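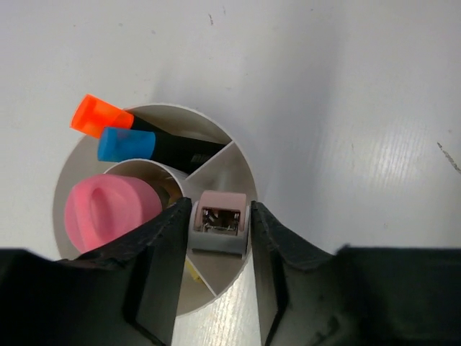 Page last changed: April 2021

Call for participants: working group on safe practice for shared robot benches

Erkance is looking for people to join a working group that will write a code of practice for benches where two robot arms and one or more people use the same table. The group will start from a draft prepared in January and turn it into something a small lab or workshop can adopt without hiring a consultant.

The work covers small arms with two-finger grippers doing light handling: picking up pens, sorting stationery, moving tools from one holder to another. Large industrial cells are outside the scope. So are mobile robots, which will get their own group later if there is enough interest.

Why a new document

Most of the labs we talk to have rules of their own. Some are good, but they were written by one person for one bench and they differ on basic points: who may clear a stop, whether a person may reach in while an arm is paused, how gripper fingers are checked for wear, where cables may run. People who move between sites have to relearn all of this. Mondano and Vomusik, the two member companies that asked for this group, already exchange operators and want one set of rules both can train to.

What the group will work on

Reach zones for two arms over one table, and what the operator must confirm before both are enabled.

Inspection of gripper fingers and pads, including when a worn finger has to be replaced and who signs for it.

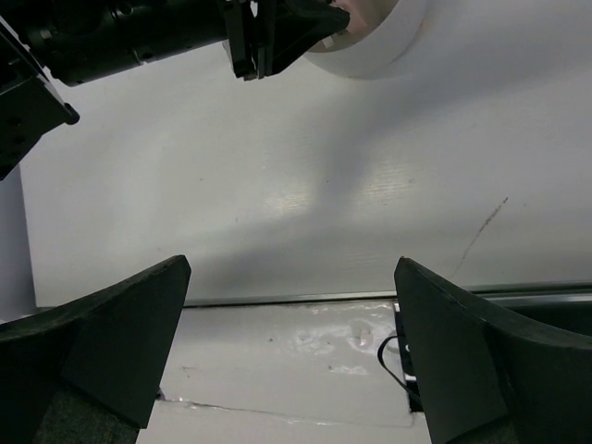
Cable routing and the placement of small devices on the work surface.

Condition of the surface itself - cracks, marks, and residue that can affect grip or confuse a camera.

Choice of objects. The draft rules out open blades and glass, but says nothing useful about sharpeners, staplers, or anything else with a small metal part inside. This section needs the most work.

Records. What gets logged after a stop, a dropped object, or contact between arms, and how long the log is kept.

Who should apply

We want people who spend their working time at the bench. Operators and technicians are as welcome as engineers, and at least 2 seats are held for people with no engineering degree. You should have worked with a robot arm in the past year, be able to read a technical draft in English, and be willing to say when a rule would not work in practice. Experience with safety standards is helpful but not required.

We also have one seat for someone from occupational health or insurance.

What it involves

The group will have up to 19 members. There will be seven online meetings of two hours each, plus reading between meetings, usually around 200 lines of draft text at a time. Each member will try the draft rules at their own bench and send back written comments. If you do not have access to a bench, tell us when you apply and we will try to arrange time for you at Mondano.

Members are not paid. Erkance covers travel for the one in-person session, to be held at the Þrastardóttir building, and members who complete the work are named in the published text unless they ask us not to.

How to apply

Send one page on the work you do now and the rules you follow while doing it. If your site has written rules and you are allowed to share them, attach a copy - rough notes are fine. Please get your employer's agreement first if you plan to attend during working hours.

Applications go to Elínborg Lund, group secretary, through the contact form on the Erkance site. Put "shared bench group" in the subject line. We reply to every application, and seats are filled as suitable people apply. People who are not offered a seat can still receive the drafts and comment on them.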